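Ticket 524
Subject: Zone 4 floor stays cold, boiler runs all night
Site: Dindham, ground floor
Opened by: Francine Fraser
Month: November
Status: Closed, see last entry
Equipment: Puletano zone controller, Beaudoin manifold and actuators, gas boiler, radiant tubing in slab
Installer of record: Bristach

Original report

The floor in zone 4 is cold in the morning and never really comes up during the day. The thermostat on the wall says it is calling for heat. The little flame picture is lit the whole time. Zone 3, which is the hallway and the two small offices, is too warm. People in there have been opening windows. The boiler was running when I left at 6:30 p.m. and it was running when I came in at 7:15 a.m. I don't think it shut off in between but I wasn't here to hear it.

This started after the heat was turned on for the season. Last winter was fine as far as I remember. I have turned the zone 4 thermostat up and down and changed its batteries. No change.

Francine Fraser

Support reply

Thank you. Please leave the zone 4 thermostat at one setting for now. A heated slab is slow, and every time the setting moves we lose most of a day before the readings mean anything. Please also send:

- what the controller display shows for each zone
- supply and return readings from the two dials on the manifold
- whether anything was worked on over the summer, even if it seems unrelated
- what is on the floor in zone 4

Reply from site

Controller shows zones 1 and 2 idle, zone 3 idle, zone 4 calling. The pump light is on. Supply dial on the manifold is hot, well up in the normal band. The return dial is cooler but not cold.

Over the summer the closet with the manifold was painted. The painters took the cover off the controller box and put it back. I don't know if they touched anything inside. Bristach was not called for it.

The floor in zone 4 is plain polished concrete, no rug. We do spread a cloth sheet on part of it, and people sit down there for a good part of the day. That is how the complaint came up in the first place. The rest of the building wears shoes and sits in chairs and doesn't notice.

Francine Fraser 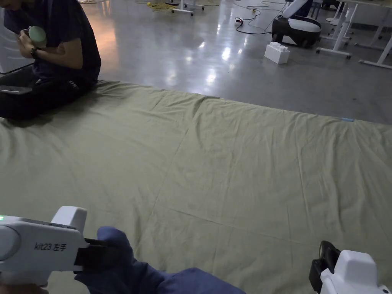

Page 2 of 4

Support reply

A single layer of cloth on the slab will slow the heat coming up through it a little. It will not make the difference you are describing, and it would not make zone 3 too warm. You can leave the sheet where it is.

The part of your report that stands out is this: zone 3 shows idle on the controller, but zone 3 is the one getting hot. Zone 4 shows calling and is getting nothing. The boiler and the pump are doing what they are told. That points to one of the following:

- the actuator for zone 4 is stuck shut and the one for zone 3 is stuck open
- the wires for the two actuators are landed on each other's terminals
- the two thermostats are landed on each other's terminals
- the manifold labels are wrong and always have been

The last one is less likely if everything worked last winter, but we don't rule it out until someone has felt the pipes.

Test 1, can be done by site staff:

Turn zones 1, 2 and 3 all the way down. Leave zone 4 calling. Wait twenty minutes. Then open the manifold closet and look at the top of each actuator. On the Beaudoin type there is a gray collar that rises when the valve is open. Write down which collars are up. After that, feel the pipe just under each valve. Use the back of your hand and be careful, the supply side can be uncomfortable to hold.

Reply from site, 10:40 a.m.

Did this. Only one collar is up. It is the third from the left, and the label under it says Z3. The pipe under it is hot. The fourth one, Z4, is down and the pipe is the same as the room.

Francine Fraser

Support reply, 11:05 a.m.

Good. So only one valve opens, and it is the wrong one. That makes two stuck actuators unlikely. You would need both to have failed in opposite directions over the same summer.

Test 2:

Turn zone 4 all the way down and turn zone 3 up. Wait the same twenty minutes and look at the collars again.

Reply from site, 11:50 a.m.

Now the third one went down and the fourth one came up. The pipe under the fourth one started getting warm while I was standing there. The controller says zone 3 calling. So it is backwards in both directions.

Should I just leave it like this? If I use the zone 3 thermostat to run zone 4 and the other way around we would at least have heat.

Francine Fraser

Support reply, 12:20 p.m.

You can do that overnight if you need to, but please don't leave it. Each thermostat would be measuring a room it has no control over. The zone 4 room could get as warm as it likes and the zone 3 thermostat would go on calling as long as the hallway was cool. It is also the reason your boiler never shut off. The zone 4 thermostat was asking for heat that all went into zone 3, the zone 4 room never reached its setting, and the call never ended.

We do know now that both actuators work, both valves move, and there is flow in both loops. What we don't know is whether the swap is on the thermostat side or the actuator side of the controller. The controller display can't tell us by itself. The display shows which input has a call on it. You got "zone 4 calling" from the zone 4 thermostat, so the input side reads correctly. That leaves the output side, or the labels.

Please send the text printed inside the controller cover, and write down the wire colors on output terminals 3 and 4. Turn off the breaker marked HEAT CTRL before taking the cover off. If the breaker isn't marked, stop there and we will get Bristach out.

Reply from site, 2:10 p.m.

Breaker is marked and off. Display went dark.

Inside the cover there is a handwritten chart from the installer. It says output 3 is white/blue and output 4 is white/brown. What I have in front of me is the other way, white/brown on 3 and white/blue on 4. There is some wall paint on the plastic right next to those two terminals and not on the others. I'd say they were pulled and put back.

I can do the screws myself if you tell me it's all right.

Francine Fraser

Support reply, 2:25 p.m.

Those outputs are low voltage on this controller, and the breaker is off, so yes.

1. Check again that the display is dark.
2. Loosen output terminals 3 and 4 only. Pull both wires.
3. Look at the bare ends. If strands are broken or splayed, twist them tight before they go back in.
4. Put white/blue in 3 and white/brown in 4, to match the chart.
5. Tighten, then tug each one lightly.
6. Cover on, breaker on. The controller takes a minute or two to start and will run the pump by itself for a short time. Leave it alone while it does.

Then repeat test 1.

Reply from site, 3:30 p.m.

Done. One strand was sticking out on the white/brown and I twisted it back in. With only zone 4 calling, the fourth collar is up and the third is down. Pipe under Z4 is hot.

I set everything back to where it was before I started fiddling with it. How long until the floor is warm?

Francine Fraser

Support reply, 3:45 p.m.

Expect to feel something by tomorrow morning and give it a second night before judging it. Zone 3 will drift down on its own over the same time. Please don't turn zone 4 up past the normal setting to hurry it. The slab will overshoot and you'll be opening windows on that side instead.

While it warms up, please read the run counter on the boiler. Hold the menu button until it shows CYCLES, then press once for HOURS. We want it on file.

Reply from site, next morning

Hours reads 2,000 and a bit, I didn't write down the last digits, sorry. Cycles is over 1,000. Floor in zone 4 is warm along the outside wall and lukewarm in the middle. Hallway is still too warm but better. Boiler was off when I came in.

Francine Fraser

Support reply

Warm at the outside wall first is normal. The supply end of the loop is usually laid there. The boiler being off is the result we wanted.

Reply from site, two days later

Warm all the way across now. Windows are closed in the offices. I taped a note inside the closet door telling painters to call before they open that box, and put a photo of the chart in the building binder.

Francine Fraser

Closing note

Cause: actuator wires on controller outputs 3 and 4 reversed, probably during summer painting.
Fix: wires returned to installer's chart. No parts used.
Follow-up: Bristach to check terminal screws on outputs 1 and 2 at the next boiler service.
Ticket closed.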